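Homework at the kitchen table: tips for setting up and packing away
Posted by Consuelo Palacios in Household Tips

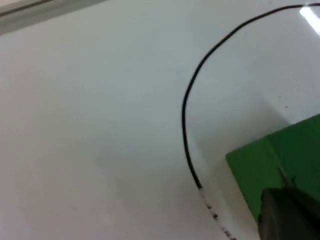 Before they start
Wipe the table and dry it with a tea towel. Damp patches get into exercise books and the covers never lie flat again. Clear the mail and the fruit bowl to the bench.

Keep one tub for everything: pencils, sharpener, ruler, glue stick, scissors, calculator. Ours lives on the shelf under the kettle. Label the lid with the child's name if you have more than one at school.

Colour-code by subject. A strip of coloured tape on the spine of each book is enough. We use blue for maths and green for science.

Time
We do 30 minutes, then a snack, then whatever is left. Set the oven timer and leave the phone in another room. Younger kids in prep or year one can stop after their reader.

If two of them are working on a group project, give each one a job and write it on a scrap of paper before they open anything. Otherwise the older one does the lot.

Marks and spills
Pencil comes off most hard surfaces with a plain white eraser. For texta, try dish soap first, then a little methylated spirits on a cloth. Test a corner underneath. Let glue dry and lift it with an old library card.

Poster work
Put down newspaper or an opened-out cereal box. Rule the margins lightly and glue the headings last. My sister Tonantzin keeps a roll of baking paper for this and says glitter shakes off it better.

Packing away
Books go in the bag the night before, with any notes signed. Tub back on the shelf, chairs in. Sharpen pencils over the bin.

In September I go through the tub, throw out the dry textas and write a list for term four.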